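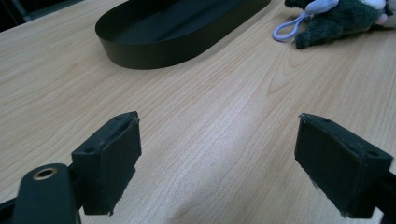
Vitalii Fedoruk spends most of his working day on a part of robot software that few customers ask to see. He maintains the grasp planner at Corkura, a small company that writes control code for two-finger grippers, and he has been rewriting it since May.

The old planner picked a grasp from a single depth reading and stuck with it. "It was fine on boxes," Fedoruk said. "On anything soft it would choose a point, the surface would give, and the fingers closed two centimeters off from where the object had gone."

The new version, which the team calls Brelano, updates its choice while the arm is moving. It scores up to 50 candidate grasps per cycle and drops the ones the wrist can't reach. Fedoruk said the scoring was the easy part. Most of his time went into timestamps.

"The camera and the finger encoders run on separate clocks," he said. "We had a 57 millisecond offset and I blamed the calibration for weeks. I rewrote the hand-eye code twice. Then Karine plotted both signals on one chart and you could see it right away."

Karine Simard works on perception. Her side of the project is the segmentation model, which has to separate an object from the table before the planner gets anything to score. Plush toys are hard, she said, because straps and loops get labeled as separate objects. Dark containers cause a different problem. The depth values drop out along the walls, and the model fills the gap with a guess.

"I would prefer it to say it doesn't know," Simard said. "We added an unknown class in the last release. Vitalii wasn't happy, since his planner had to handle it."

Fedoruk agreed that he had complained. The planner now treats unknown regions as obstacles, so it turns down some grasps that would have been safe. He plans to make that a setting.

Both of them want better replay tools next. At the moment a failed grasp is logged across 6 files, and lining them up by hand can take an afternoon. Simard has started on a viewer that loads them together. It opens the logs but can't scrub backward yet.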